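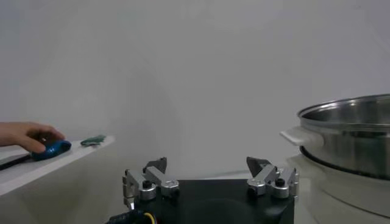
2023-06-07, morning

Slept badly. Toast at my desk, then post until eleven. Naledi rang about the April invoices - 40 of them still to check. I did two and left the rest.

Lunch

Steamed buns. The steamer went on the white table by the wall, with a round plate next to it. Four buns in the basket, one each for Naledi, Sipho, Catarina and me. They were pale and a bit pleated on top. I like the glass lid because you can look in without lifting it.

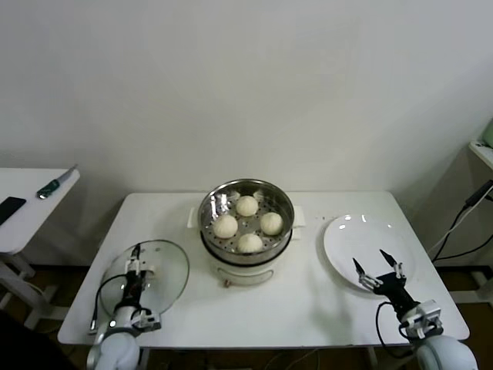 Evening

Bus home took around 40 minutes. Need more flour, and must ring Rania back about Saturday. Bed by ten.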